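Cinis 229 Pressureless Training Ball

Bag of 20

Item no. 1045
Stock status: available from main warehouse

The Cinis 229 is a solid-wall training ball for clubs, schools and ball machine use. The core is thick rubber with no internal gas charge, so bounce depends on the wall alone. Balls are shipped in a mesh bag with a drawstring and do not need a sealed can.

Specifications

Core: natural rubber, pressureless
Cover: needle-punched felt, wool and nylon blend
Color: yellow
Seam: white, vulcanized
Surface: hard court, carpet, artificial grass
Not suited to: wet clay
Level: beginner to intermediate
Contents: 20 balls, 1 mesh bag

Playing characteristics

A new ball feels stiffer at impact than a pressurized one and takes less spin. The difference is most noticeable on the serve. As the cover wears, the ball gets lighter and comes off the court faster. Bounce height changes little during this time. Players with a history of elbow trouble should use a softer string setup or choose the Jasińska pressurized line.

Use in ball machines

Tested in the Welamov feeder with the standard wheel gap. Do not mix the 229 with pressurized balls in one hopper. The two types leave the wheels at different speeds and the landing point will drift. Heavy felt dust can build up on the wheels. Wipe them with a dry cloth after each session.

Storage and care

Store between 7 °C and room temperature, out of direct sun. Let wet balls dry in a single layer before they go back in the bag. Do not machine wash. Brushing raised felt is not necessary and shortens cover life.

Ordering

Sold by the bag only. Single balls are not supplied. The Rullarari pickup tube fits this ball and is listed under court accessories. For club contracts, write to Celina Wróbel in sales. Technical questions go to Kilian Ortner.

Page revised 3/27/18. The felt blend was changed in February; bags from the earlier batch remain valid for return under the old terms.

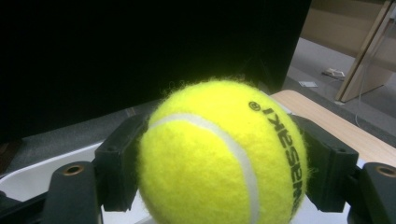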